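The Powder Room Report, Part Two
Ukular Street Neighbors' Newsletter, New Year issue

Readers with long memories will recall that in October I promised a short item on small rooms and how to decorate them without regret. The item is now in its second installment, and the regret has been substantial.

To catch up anyone who skipped Part One (my sister, for instance, who told me so over dinner): the idea was to try out wallpaper and flooring at a small size before doing anything permanent to the room under my stairs. That room has space for a toilet, a sink and one person who isn't carrying a bag. You'd think a room like that would be cheap to decorate. I thought so too, and I'd set aside $300.

Then I met wallpaper people. Wallpaper people don't say pink. They say blush, shell, salmon, coral, and something called Tender Brick that looked to me like a sunburn. Gemma Marras, who runs the Tuesday swap table at Rirkex Hall, lent me a stack of sample books so heavy that I moved them home in two trips. I spent a week turning pages and came out the other side with opinions about leaves.

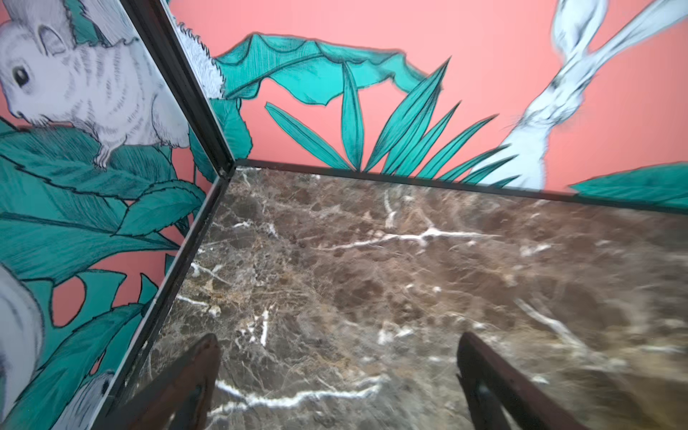
Small rooms can take more pattern than big ones, and I will defend this to anyone who corners me at the potluck. In a living room you have to sit with your wallpaper for hours. In a powder room you visit it briefly and then you leave, so it may as well have something to say. I went in wanting cream with a thin stripe. I came out in favor of coral pink with teal foliage and white animals drawn all over it, which is a sentence I'd have laughed at a year ago. The brown marble below does a lot to calm it down. It's mottled, somewhere between chocolate and taupe, with white veins wandering across it, and it keeps the pink from turning into a birthday party. The black strips help too. I had no feelings about baseboards before this, and now I think a black one is the best bargain in decorating: a dark line where the wall meets the floor, another up the corner, and the whole loud business looks as if somebody meant it.

Kenta Nagano disagrees. Kenta hung paper for 18 years before he retired to Branex Court, and he holds that two busy patterns in one room will fight like cats. He counts marble with strong veins as a busy pattern. He'd keep the animals and put down something plain, or keep the marble and paint. He also pointed out, with more pleasure than I thought necessary, that a polished floor next to a sink shows every drop and every footprint, and that I don't strike him as a man who mops.

He's right about the mopping. I've bought a mat.

A few practical notes from the two of us, on the points where we were still speaking:

Buy one more roll than the math says. Animals have to line up at the seams, and half a creature on each side of a join is a thing you will look at every day.

Start in the corner you see least. Kenta says behind the door.

Look at your sample at night with the light you really use. Coral by day can go quite orange under a 40-watt bulb.

Write down the batch number before you throw out the wrapper. I have nothing further to say about how I learned this.

The sample books are back at the swap table and may be borrowed for a week at a time, with a $50 deposit that Gemma will hold in an envelope with your name on it. Please don't cut squares out of them. Someone has already been at the page with the herons.

Part Three will cover the ceiling, assuming I can reach it.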